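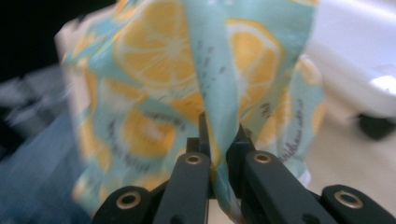
Notes on the Equipment Plan for the Coming Year

Posted 9/1/18

Requests for next year's equipment are due in December, and I have been asked by several colleagues how our group at Zullivbridge arrives at its figures. I have held responsibility for the handling budget through two planning rounds. The following is a personal account of how the current plan was prepared and does not replace the official request form.

Our work concerns the handling of soft household goods, chiefly cloth. Cloth places unusual demands on a budget. A rigid part can be measured once and a gripper ordered to suit it. A printed kitchen cloth folds and bunches differently each time it is picked up, and the fingers must close on whatever narrow strip is presented to them. For this reason the plan gives more weight to fingers, fasteners and operator hours than to the arm itself. Readers from the rigid parts group may find the proportions odd.

Hand-held grippers

The first item is the hand-held gripper. The plan calls for 4 units, two for daily use and two held in reserve. We considered a smaller order. Renata Farías, who reviewed the draft, pointed out that a unit out for repair stops all collection at that station, while the operator's hours are still charged to the project. Her comment was accepted and the reserve units were restored.

Quotations were requested from Jurnemex and Troncoso. The Jurnemex quotation was lower per unit but did not include replacement fingertips, which were listed separately and with a longer delivery time. Troncoso included one spare set with each unit. Once spares for a full year were added to both, the difference was small enough that delivery time decided the matter, and the plan names Troncoso.

Fingertips and small parts

Fingertips are a consumable and should be budgeted as such. In my first year they were entered under capital equipment, and every replacement afterward required a separate approval. They now appear under supplies, together with fasteners and the inserts for the linkage holes. I have set this line at $2,000. Any group preparing a similar request should ask the supplier for the part number of each individual piece before submitting, as our purchasing office will not accept "assorted hardware" as a description.

Materials to be handled

Cloth goods are inexpensive, but they must still be listed. We buy printed items as well as plain ones, in light and dark colors, because a plan based only on plain white towels would tell us little about the goods found in an ordinary home. Laundering is charged to the same line. It was left out of last year's request entirely and had to be covered from travel.

The arm

The robot arm is the item most people ask about, and it is the one I recommend deferring. Drivitz has offered a lease with an option to buy at the end of the term. The monthly charge is reasonable. The installation charge is less so, and the floor work required at our site is not included. My recommendation is that the lease be considered after midyear, when the hand-held work will have given us a clearer idea of the reach and grip force we need.

Items still open

The service agreement with Troncoso has not been settled. I have asked for a version that covers parts only, with labor done in our own shop. Storage is also undecided, and the shelving estimate may move to the facilities request. Revised figures will be posted on this page once both replies have been received.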